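Regular Meeting of the Farndale Community Hall Association
Filtumville, Monday evening, May 14, 2018

The meeting was called to order at 7:02 p.m. by the President, Neelam Lodhi. A quorum of directors was present. The Secretary recorded the minutes.

Blue tape on work surfaces:

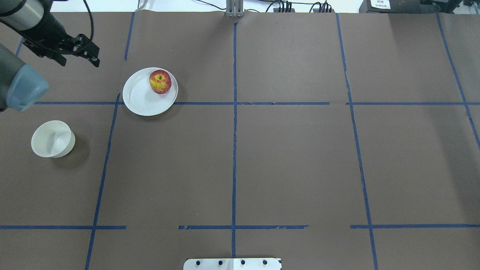
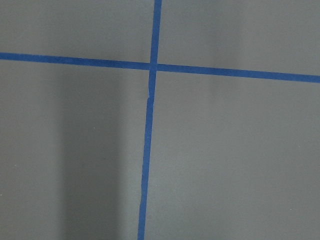

**1. Approval of the agenda**

The agenda was approved with one change. The discussion of the piano was moved from New Business to Item 6, so that the member who had raised it could leave early.

**2. Approval of the previous minutes**

The minutes of the April meeting were approved with two corrections. Under Item 3, "the east door" should read "the east storeroom door." Under Item 7, the motion to renew the pest control agreement was seconded by the Vice President and not by the Secretary.

**3. Correspondence**

The Secretary presented the following correspondence:

- A letter from the Filtumville Public Works office giving notice that the water main on Evangelista Street will be replaced in stages during the summer. Water to the hall will be shut off on two mornings, with notice to be posted on the door beforehand. The Secretary was directed to forward the notice to all groups with morning bookings.
- A request from the Prosgate Choral Society for use of the main room for one additional evening per week through the end of the season. Referred to Item 5.
- A complaint from a resident of Evangelista Street concerning cars parked across a driveway during the spring rummage sale. The President has replied in writing. It was agreed that a sign will be placed at the driveway during all future sales.
- A card of thanks from the family of the late hall organist. The card was passed around the table and will be kept with the Association's papers.

**4. Rental tables and room layout**

The Board reviewed the rules for tables, table coverings and tape. The current rules were written before the floor was refinished and make no mention of tape of any kind. Several renters have asked in the past year what they may use to mark places for seating, craft stalls and displays.

Directors discussed whether tape should be allowed on the hall's floor as well as on its tables. The view of the majority was that the floor finish is still too new to take the risk. One director asked that the rule be looked at again when the finish has been down for a full year. Another director reported that brown packing tape used by a vendor at the winter market had left residue on two of the folding tables, and that it took most of an afternoon to remove.

It was moved and seconded that the rental rules be amended as follows:

1. Painter's tape may be used on tables and must be removed by the renter before the end of the rental period.
2. No tape of any kind may be used on the floor, the stage or the painted walls.
3. Packing tape, duct tape, staples and tacks may not be used on any hall furniture.
4. Paper table coverings are allowed. Used paper must be placed in the recycling bin beside the kitchen door.

Motion carried. One director abstained.

The Secretary will update the printed rules and replace the copies in the kitchen and the entry hall. Renters with a signed agreement already in place will receive the new rules by mail.

**5. Bookings and fees**

The bookings report was received. The main room is fully booked on Saturdays through the end of June. The small meeting room remains little used on weekdays.

The Board considered the request from the Prosgate Choral Society. The additional evening requested is at present used by the chair exercise class, which finishes at 6:30 p.m. The choir's director has stated that a start time of 7:00 p.m. would be acceptable. Concern was expressed that a half hour would not be enough time to put away the chairs and set up the risers. It was agreed to offer the choir the additional evening on a trial basis for one month, with the choir to handle its own setup.

The Board then took up the fee for use of the kitchen. The fee is now $31 per event and has not been changed in several years. The cost of propane and of servicing the range has gone up in that time. A proposal to double the fee did not receive a second. It was moved and seconded that the kitchen fee be set at $60 per event for non-members and remain at $31 for members, to take effect with all agreements signed after the end of June. Motion carried.

The security deposit for the main room remains at $200. The President reminded directors that deposits may not be waived by any one director acting alone.

**6. Piano**

A member in attendance, speaking for the monthly singalong group, reported that the upright piano in the main room is badly out of tune in the upper range and that one of the pedals sticks. The piano was last tuned before the floor work and has been moved twice since.

The Board agreed that the piano should be tuned and the pedal repaired, but that the work should wait until the piano is back in its permanent place against the inside wall. The Vice President will arrange for the move and will ask for a written price from the tuner. Spending of up to $200 was approved for the tuning and repair together.

The member also asked that drinks not be set on the lid. The Secretary will have a small sign made.

The member was thanked and left the meeting at 7:50 p.m.

**7. Building and grounds**

*Roof.* The section over the kitchen was inspected following the heavy rain at the end of April. The flashing around the vent pipe has lifted. Two companies have looked at the work and one written price has been received. The matter was tabled until the second price is in hand.

*Heating.* The boiler has been shut down for the season. The annual service will be scheduled for September, before the first cold nights. The Board noted that the thermostat in the small meeting room was found set to its highest point on several mornings during the winter. A locking cover will be purchased.

*Lighting.* The outdoor light over the accessible ramp has been repaired. The light at the rear of the parking lot remains out. The fixture belongs to the electric utility, and the outage has been reported a second time.

*Grounds.* The lilac hedge along the north side has grown over the walk and will be cut back after it has finished blooming. The offer of a bench from the Prosgate Garden Club was accepted with thanks. Placement of the bench was discussed at some length. Directors were divided between the front lawn and the shaded area near the ramp. The President will meet with the Garden Club on site and report back.

**8. Summer supper**

The Board confirmed that the summer supper will be held on the last Saturday in June, with serving from 5:00 p.m. The menu will be the same as last year, with the addition of a meatless main dish. Tickets will be $12 for adults. Children under six will be admitted free.

There was discussion of whether to hold the supper on the lawn or in the main room. It was agreed to plan for the lawn and to reserve the main room in case of rain. The decision will be made by noon on the day, and notice will be posted on the front door.

Directors were asked to bring serving dishes marked with their names. The Secretary noted that several unmarked dishes from last year's supper are still in the kitchen cupboard and that any not claimed by the end of the supper will be donated.

**9. New business**

*Key policy.* It was reported that the front door key is held by more people than appear on the sign-out sheet. The Board agreed that all keys will be called in and reissued against a signature. If any key cannot be accounted for by the September meeting, the lock will be changed.

*Bulletin board.* A request to allow business cards on the entry hall bulletin board was discussed. The Board declined the request and confirmed that the board is for community notices only. Notices must be dated and will be taken down after one month.

*Storage.* The Farndale Quilters have asked to keep a second cabinet in the east storeroom. The request was approved, provided that the cabinet can be locked and does not block the electrical panel. The group will be asked to give the dimensions to the Secretary before the cabinet is delivered.

**10. Member comments**

A member asked whether the front walk could be salted earlier in the morning during the winter months. The President replied that the snow removal agreement is due for renewal in the fall and that the time of service will be raised then.

A second member asked that the minutes be posted sooner after each meeting. The Secretary stated that draft minutes will be posted in the entry hall within one week, marked as a draft until approved.

**11. Adjournment**

There being no further business, it was moved and seconded that the meeting be adjourned. Motion carried. The meeting was adjourned at 8:46 p.m.

The next regular meeting will be held in the small meeting room on the second Monday of June at 7:00 p.m.

Respectfully submitted,
Secretary, Farndale Community Hall Association

Approved as to form: Neelam Lodhi, President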